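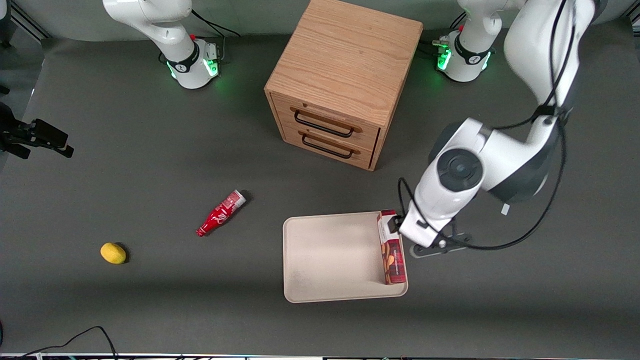
Wie lange dauert es, bis eine geänderte Nameserver-Eintragung überall sichtbar ist?
Zwischen wenigen Minuten und zwei Tagen, abhängig von der Registrierungsstelle der jeweiligen Endung und von der Gültigkeitsdauer (TTL) der alten Einträge. Die Verwaltungsoberfläche zeigt den neuen Stand sofort an, die Resolver der Zugangsanbieter folgen später.

4 Domain mit der Zeslow-Zonenverwaltung verbinden

Stand: Januar 2018

Dieser Abschnitt beschreibt die Einrichtung einer bereits registrierten Domain in der Zeslow-Zonenverwaltung. Die Registrierung selbst und der Wechsel des Registrars sind in Abschnitt 3 behandelt. Die Zonenverwaltung kann auch genutzt werden, wenn die Domain bei einem anderen Registrar liegt.

4.1 Voraussetzungen

Zugang zum Kundenkonto mit der Rolle „Technik“ oder „Inhaber“. Die Rolle „Rechnung“ genügt nicht.
Zugang zur Oberfläche des Registrars, bei dem die Domain geführt wird.
Eine vollständige Liste der bestehenden Einträge (A, AAAA, CNAME, MX, TXT, SRV). Bei den Tarifen Butcombe und Alvarado kann die Liste als Zonendatei im BIND-Format vorliegen.

Hinweis: Der automatische Abruf bestehender Einträge erfasst nur gängige Hostnamen. Subdomains mit frei gewählten Namen werden dabei in der Regel nicht gefunden und müssen von Hand nachgetragen werden.

4.2 Zone anlegen

1. Im Menü „Domains“ den Punkt „Zone hinzufügen“ wählen.
2. Den Domainnamen ohne vorangestelltes „www“ und ohne Protokollangabe eingeben. Domains mit Umlauten können in der gewohnten Schreibweise eingegeben werden, die Umwandlung in Punycode erfolgt beim Speichern.
3. Die Herkunft der Einträge festlegen: „Leer“, „Abruf“ oder „Zonendatei“.
4. Bei „Zonendatei“ die Datei hochladen. Die Zeichenkodierung muss UTF-8 ohne BOM sein. Eine Zone darf höchstens 293 Einträge enthalten; größere Dateien werden vollständig abgewiesen.
5. Die angezeigte Vorschau mit der eigenen Liste vergleichen und fehlende Einträge ergänzen.
6. „Zone speichern“ wählen. Der Status wechselt auf „Angelegt, nicht delegiert“.

SOA- und NS-Einträge aus der hochgeladenen Datei werden verworfen und durch eigene ersetzt. NS-Einträge für delegierte Subdomains bleiben erhalten.

4.3 TTL vor dem Wechsel absenken

1. Beim bisherigen DNS-Anbieter die TTL aller Einträge, deren Ziel sich ändern soll, auf 600 Sekunden setzen.
2. Warten, bis die zuvor gültige TTL vollständig abgelaufen ist. War ein Tag eingestellt, ist ein Tag abzuwarten.
3. In der neuen Zone denselben Wert eintragen.

Nach Abschluss der Umstellung kann die TTL wieder erhöht werden. Die TTL der Delegation in der übergeordneten Zone lässt sich vom Domaininhaber nicht beeinflussen.

4.4 Nameserver eintragen

VORSICHT: Ist für die Domain DNSSEC aktiv, muss der DS-Eintrag beim Registrar vor dem Nameserverwechsel entfernt und dessen TTL abgewartet werden. Andernfalls beantworten validierende Resolver Anfragen zur Domain mit SERVFAIL. Website und E-Mail sind dann für einen Teil der Nutzer nicht erreichbar.

1. In der Zonenübersicht die Schaltfläche „Delegation“ öffnen. Dort werden die zwei zugewiesenen Nameserver angezeigt.
2. Beide Namen unverändert in die Oberfläche des Registrars übernehmen. Alle bisherigen Nameserver entfernen. Ein Mischbetrieb wird nicht unterstützt.
3. Felder für IP-Adressen (Glue) leer lassen. Sie werden nur benötigt, wenn die Nameserver unterhalb der eigenen Domain liegen.
4. Die Änderung beim Registrar bestätigen. Manche Registrare verlangen zusätzlich eine Freigabe per E-Mail an den Inhaber.
5. In der Zonenübersicht „Delegation prüfen“ wählen. Sobald die Prüfung erfolgreich ist, wechselt der Status auf „Aktiv“.

Hinweis zu .de: Die Nameserver werden vor der Übernahme durch die Registrierungsstelle technisch geprüft. Die Zone muss deshalb vorher nach 4.2 gespeichert sein.

4.5 E-Mail-Einträge prüfen

1. MX-Einträge müssen auf einen Hostnamen zeigen, der einen A- oder AAAA-Eintrag besitzt. Ein MX-Eintrag auf eine IP-Adresse oder einen CNAME ist unzulässig.
2. Pro Domain darf nur ein SPF-Eintrag vorhanden sein. Mehrere sendende Dienste sind in einem Eintrag zusammenzufassen.
3. Lange DKIM-Schlüssel werden beim Speichern selbsttätig in Teilzeichenketten zerlegt. Anführungszeichen nicht mit eingeben.

4.6 Fehlermeldungen

Z-11 „Zone bereits vorhanden“: Die Domain ist in einem anderen Kundenkonto angelegt. Die Freigabe erfolgt über einen TXT-Eintrag beim aktuellen DNS-Anbieter, siehe Abschnitt 6.
Z-14 „CNAME-Konflikt“: Neben einem CNAME darf unter demselben Namen kein weiterer Eintrag bestehen. Für die Domain ohne Subdomain ist stattdessen der Eintragstyp „Alias“ zu verwenden.
Z-20 „Delegation unvollständig“: Beim Registrar ist nur einer der Nameserver hinterlegt, oder ein alter Nameserver wurde nicht entfernt.

4.7 Bisherige Zone löschen

Die Zone beim bisherigen Anbieter frühestens zwei Tage nach dem Statuswechsel auf „Aktiv“ löschen. Bei Konten, die noch über die ältere Oberfläche Jatthorpe verwaltet werden, muss vor dem Löschen die Option „Weiterleitungen mitführen“ abgeschaltet werden. Eine gelöschte Zone kann dort nicht wiederhergestellt werden.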